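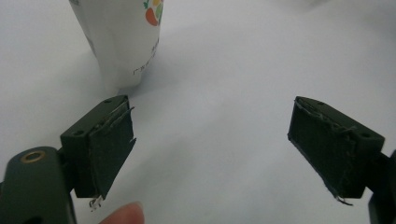 White cup on a pale tabletop.

Section 3: Setting Up Your Lirton Leaf-Litter Funnel and Starting a Specimen Record

Reading time: 6 minutes

Welcome back! If you have worked through the first two sections, your Lirton funnel is unpacked, the parts are checked against the packing slip, and you have picked a patch of woods or hedge to sample. Now comes the part most of our users look forward to, which is putting a bag of damp leaves into a funnel and seeing who walks out the bottom. Please read the whole section once before you begin, even if you have used a similar funnel in the past, as the Lirton collar fits a little differently from the older Benmoussa one and it is easy to crack if you push it on at an angle.

The idea is simple. A lamp warms and dries the litter from above, and the small animals living in it (mites, springtails, tiny beetles, the odd pseudoscorpion if you are lucky) move down, away from the heat, until they drop through the mesh into a jar of preserving fluid. Most of what you catch will be well known to science. A few things may not be, and a good record made on the first day is what lets a specialist come back to your sample years later and make sense of it.

Putting the funnel together

1. Stand the tripod on a level floor or a sturdy bench and open the legs until all of them click. Give it a gentle shake. If it rocks, turn the foot on the short leg until it stops.

2. Lower the funnel into the ring with the narrow end down. The seam should face the back.

3. Press the mesh disk into the funnel until it rests on the inner lip. The coarse side goes up. If you can't tell which side is which, run a fingertip across both and you'll feel it right away.

4. Fill the collecting jar with preserving fluid to the lower line and screw it into the collar by hand. Stop as soon as it feels snug.

5. Write a label in pencil and put it inside the jar, in the fluid. Put a second label on the outside if you like, but the one inside is the one that counts. Ink that looks perfectly permanent on your desk can vanish overnight in alcohol, and we have had some very sad letters on that subject.

CAUTION: Preserving fluid is flammable. Fit and fill the jar with the lamp unplugged and swung to one side, and keep the fluid bottle closed and well away from the funnel while the lamp is on.

Loading the litter

6. Sift your leaves over a tray first and take out sticks, stones and anything large enough to have a face. Frogs and salamanders go straight back where you found them.

7. Tip the sifted litter onto the mesh in small handfuls. Fill to the upper ring and no higher. Try not to press it down; the animals need gaps to travel through.

8. Soil will fall through while you load. Set a spare dish under the collar for this step, then swap the collecting jar back in once the dribble stops. (Yes, we know you only just fitted it in step 4. Doaa Shehata, who tested this guide on three different kitchens, prefers to leave the jar off until now, and you are very welcome to do the same.)

9. Swing the lamp over the funnel, lock the arm, and switch on at the lowest setting. Leave it there for the first day. Turn it up one notch each day after that.

NOTE: Going straight to the high setting dries the top layer so fast that the slower animals are trapped in it. Soft-bodied species suffer most.

10. The run is finished when the litter at the bottom of the funnel feels dry and crisp. Very wet moss can take twice as long as oak leaves, so go by feel and be patient with it.
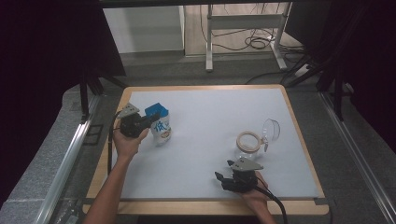 Do I need to name every animal before I send in a record?

A record needs only the place, the date, the type of litter and the name of the person who collected it. Sort the catch into broad groups if you enjoy that part, and leave the species box empty for anything you aren't sure of. A blank is far more useful to us than a guess.

Starting a record in Fenovdale

Fenovdale is the free notebook program that comes with your kit. It will work happily without a connection and send your records along later.

11. Open Fenovdale and choose New Sample. The program gives the sample a number of its own, for instance 293. Copy that number onto your jar label in pencil.

12. Enter the collecting date with the year first, like this: 2026-01-28. Use the day you gathered the leaves, even if the funnel was switched on later.

13. Describe the place in words as well as on the map. "Foot of the north bank, under hazel, beside the old gate" will still mean something to a stranger long after the map pin has drifted.

14. Pick a litter type from the list. If none of them fits, choose Other and type a few words. Code 109 is for mixed leaf and needle litter, and a great many people hunt for it under "conifer" when it sits under "blended."

15. Press Save, then Print Label. Trim the label and drop it in the jar alongside your pencil one.

If you think you have something new

It's a lovely feeling, and we would never want to talk you out of it. Please leave the animal in its fluid, keep it with the rest of its sample, and mark the record with the Query flag. Don't pin it, glue it or let it dry. Hicham Ouazzani looks through the flagged records for Hikemetti and will write to you if he would like the jar posted. A reply can be slow in October, when the autumn samples all arrive together.

A description of a new species usually rests on more than one animal, so he may ask you to sample the same spot again. Keep your leftover litter in a loosely tied cloth bag somewhere cool until you hear from him.

CAUTION: Do not mail jars of preserving fluid without checking your carrier's rules on flammable liquids. Packing instructions are in Section 5.

Cleaning the funnel between samples is covered in Section 4, and please don't skip it, as a single springtail left clinging to the mesh will turn up in your next sample.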